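Asunto: Re: [manipulación] ¿Tareas domésticas ya?
De: Rosalinda Salazar

El mensaje de Alvar decía:

> En noviembre cerramos la tanda de Skimport en simulación: 1,327 episodios,
> 66 % de éxito al colgar una toalla en barra. Con eso yo daría el baño
> por resuelto y pasaría a la cocina.

No lo daría por resuelto. El 66 % mezcla arranques con la pinza ya orientada hacia la barra y arranques en los que el planificador tiene que buscarla. Separados, los segundos bajan mucho. Adjunto un fotograma del simulador con la pinza abierta y las barras a la derecha, contra el alicatado. 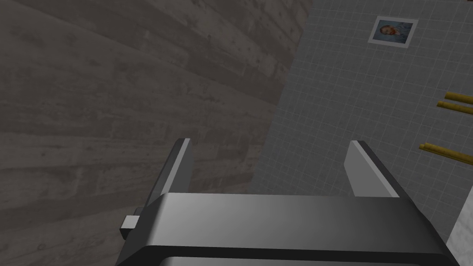 Gaétan Tremblay: el reparto de arranques me preocupa menos que la tela. En Flosar medimos 71 % con toalla simulada y 2 aciertos en toda la primera mañana con toalla real, misma política y misma pinza. Mientras el modelo de contacto no reproduzca el pliegue, la cifra del simulador sirve para comparar versiones entre sí y para poco más.

De acuerdo con lo de la tela, aunque son dos problemas y conviene informarlos por separado. Propongo publicar la tabla desglosada por pose inicial y repetir con dedos con almohadilla antes de tocar la cocina. Idun, ¿puedes regenerar las semillas con la rama de Judow? La principal sigue fijando la altura de las barras.

R. S.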